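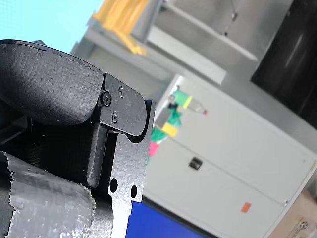
Home | Answers | Shop | Contact

Can a robot do my chores yet?

I get this one every week, usually from somebody staring at a sink. Short answer: a few chores, slowly, and in a room set up for it. I sold parts at Hutchins for 11 years and I'd still love one that folds towels!

What about small stuff, like putting things away?

Closer than you'd think. Picking up a block is the "hello world" of tidying, and I never get tired of it.

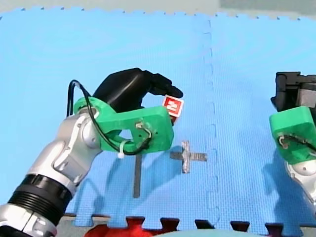
Red cube in the gripper, tape marks on the mat.

2 min read

So why blocks and tape?

A block has flat sides and doesn't squish. Socks do (and grapes, ugh). If an arm can't put a cube on a mark, I wouldn't hand it my coffee mug.

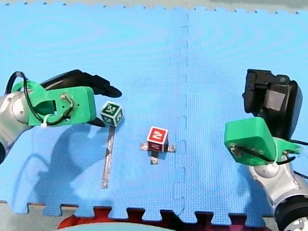

Is the shop floor any easier?

Yes, a lot. The folks at Plastodent load the same tray all day, so their Rusar cell only has to know one job. My kitchen is a different mess every Thursday.

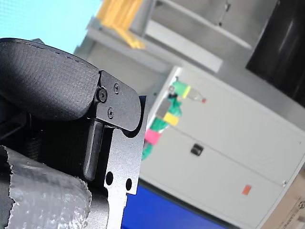

And it's the mess that gets them. Move the tray over five inches and somebody has to go fix it.

Should I wait for the Vultus home model?

I would. Keep your broom, too.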